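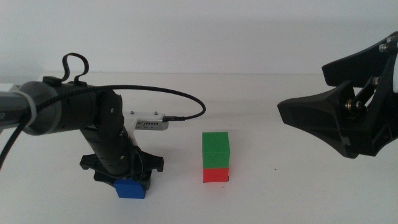 Speaker notes: Planning and Control for Two Arms Sharing One Table
Jollthorpe Laboratory, Software Group
Apr 22, 2023

Opening

Good morning, and thank you to the organizers. On behalf of the Software Group I will report on the planning and control layer we have built for bimanual block work. The hardware will be familiar to most of this audience. My remarks are confined to the software. Allow 24 minutes, then questions.

Structure of the stack

The planner is called Vukberg. It takes a task description, such as a stacking order given by colour, and produces a sequence of moves for both arms. Danzer is the controller beneath it. It receives timed waypoints and returns joint states and a fault code. The two programs exchange messages over a single queue, and either can be restarted without the other.

Pause here. Attendees at the May workshop will remember the earlier version, in which planner and controller ran as one process.

Arbitration

Each arm must hold a reservation on a region of the table before it may descend. Regions are released once the gripper has cleared a set height. Our first scheme used a fixed priority, which left the second arm idle for long periods. The present scheme awards the region to whichever arm has the shorter remaining path. If both requests time out, both arms retreat to their home poses and Vukberg plans again.

Perception at the wrist

Overhead calibration drifts over a working day, and we do not rely on it for the final approach. Wrist views are passed to Faltberg, our perception module, which segments by colour and fits a square to the result.

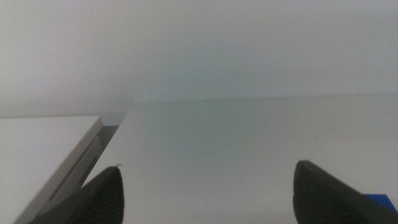 Vol. 2, No. 2

Partial views are the difficult case. A sliver of blue at the corner of a view is enough to report that something is present, but it does not support a pose estimate. Faltberg therefore returns one of two results, a pose or a direction in which to look. The planner treats the second as a request for a small lateral move and a fresh view. Pale surfaces against a pale wall also give few edges to work with, and we have stopped using the table edge as a reference.

Final approach

Once a full top face is in view, the controller centres the fingers on it. Shadows are masked before the square is fitted, as an unmasked shadow pulls the estimate to one side.

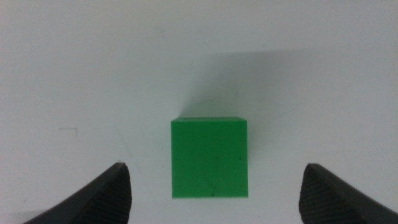 Green cube in the wrist view, fingers open.

Mention that the closing speed is set in the task file and is not learned.

Remaining work

Recovery after a dropped block is still handled by an operator. We intend to move it into the planner. Logging also requires attention: Vukberg and Danzer keep separate clocks, and aligning their records takes almost 2 hours for a full day of trials.

Leave the contact slide up during questions. If asked about licensing, refer the inquiry to the Jollthorpe office.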